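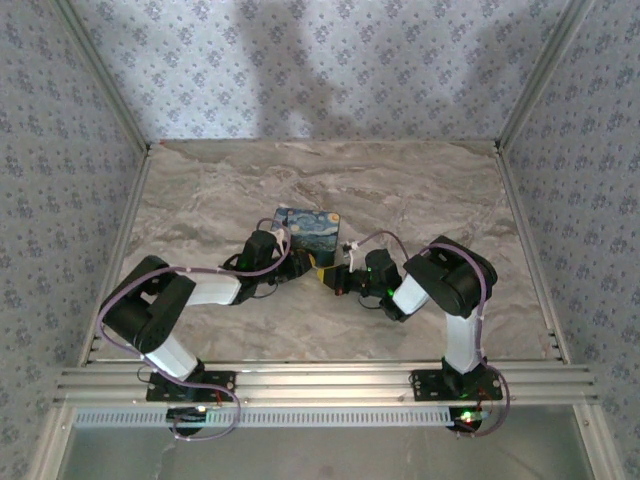 2. Hanging the paper

Read this section through before you mix any paste. It covers the Mirnum range of patterned papers on sound, dry walls. For bare plaster, painted board or old gloss paint, finish section 1 first.

2.1 What you need

Paste brush or roller
Plumb line and pencil
Long scissors and a sharp trimming knife
Smoothing brush
Seam roller
Clean sponge and a bucket of plain water
Nassar ready-mix or powder paste

Check that every roll carries the same batch number. Shades vary between batches and the difference may not show until the paste has dried. If you have mixed batches, keep the odd roll for a separate wall or take it back unopened.

2.2 Marking the first line

1. Choose a starting corner. In most rooms this is the corner nearest the window.
2. Measure the width of the roll and take 28 mm off. Mark this distance out from the corner at the top of the wall.
3. Hang the plumb line from the mark and let it come to rest.
4. Pencil a faint line down the wall behind the string. Do not use a pen, as ink can bleed through the paper.

Note: Corners are seldom straight. Always work to the plumb line, even if the gap at the corner looks uneven.

2.3 Cutting the lengths

1. Measure the wall from ceiling to skirting in a few places and use the largest figure.
2. Add 50 mm at the top and the same at the bottom for trimming.
3. Unroll the paper face up and find a full pattern at the top edge. The small floral papers have a repeat of 270 mm, and the trailing leaf has a repeat of 390 mm.
4. Cut the first length, then lay the next one beside it and match the pattern before cutting.
5. Write the length number and the word TOP in pencil on the back of each piece.

Do not cut a whole wall's worth until the first two lengths are up and you are happy with the match.

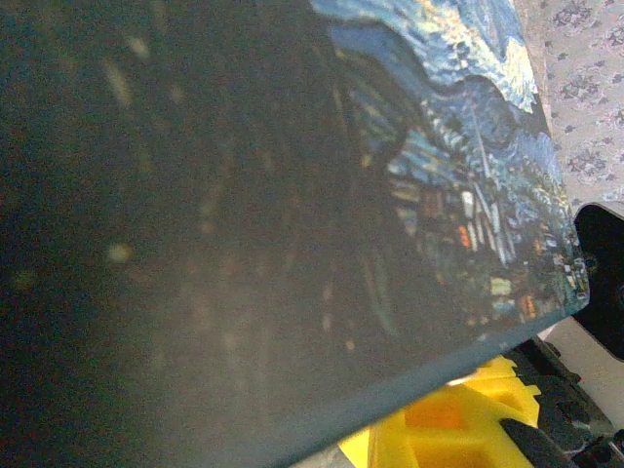 Page last changed: November

2.4 Pasting and soaking

1. Lay the first length face down on the table with one long edge just over the side.
2. Brush paste from the middle outwards. Move the paper across to the other side of the table before you paste the far edge.
3. Fold the pasted ends in towards the middle without creasing them.
4. Leave to soak for the time printed on the label. Give every length the same soaking time or the seams will not line up.

Caution: Zaltedwood vinyl borders must not be soaked. Paste them and hang them straight away.

Wipe the table between lengths. Paste left on the surface will mark the face of the next piece, and on dark papers the mark can be hard to shift.

2.5 Hanging

1. Unfold the top half and hold it to the wall with the spare paper lapping on to the ceiling.
2. Slide the edge to the pencil line. The paper will move for a short while before the paste grips.
3. Smooth down the middle, then out to the sides.
4. Unfold the lower half and carry on to the skirting.
5. Crease the top and bottom with the back of the scissors, pull the paper away a little, trim, and smooth it back.
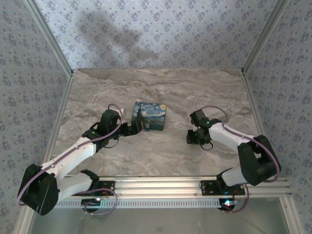

Butt the next length up to the first and match the pattern at eye level. If it drifts slightly towards the ceiling or the floor, leave it there. Go over the seams lightly with the roller once the paste has started to dry, but do not roll the Drivham embossed papers - press those with a damp sponge.

2.6 Inside corners

Never take a full width round an inside corner. Cut the length so that it turns on to the next wall by 10 mm, hang it, then drop a new plumb line and hang the rest of the width over the turn.

Caution: Switch off the power at the mains before loosening any socket or switch plate. Foil papers must not be tucked behind them.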